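Padari Coat Reuse: progress report to Prostent
Apr 26, 2018

Intake closed with 649 garments. Of these, 418 have been sorted and are ready to hand out, 37 went to fabric recycling, and the rest are still waiting to be checked.

Hooded jackets are the slowest item. Hoods and linings bunch up and each jacket has to be laid out before it can be folded. Tegwen Pugh has rewritten the folding steps so that the hood is dealt with first and the sleeves after.

We are short of storage bins and ask to move $60 from printing to supplies. Stella Mushi will send the revised budget in May, along with the list of sizes we still need. 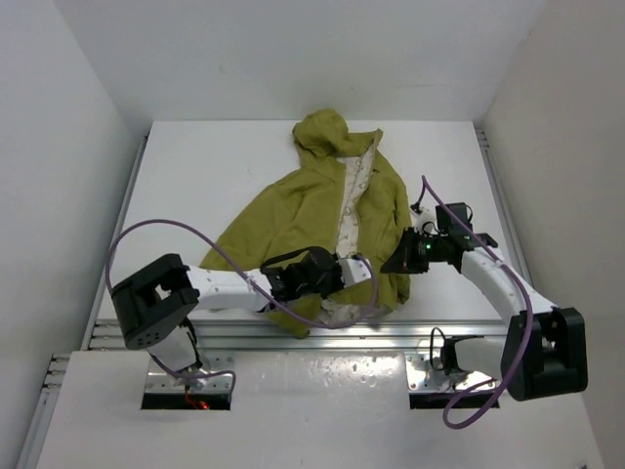

Olive-green hooded jacket with cream lining, lying crumpled.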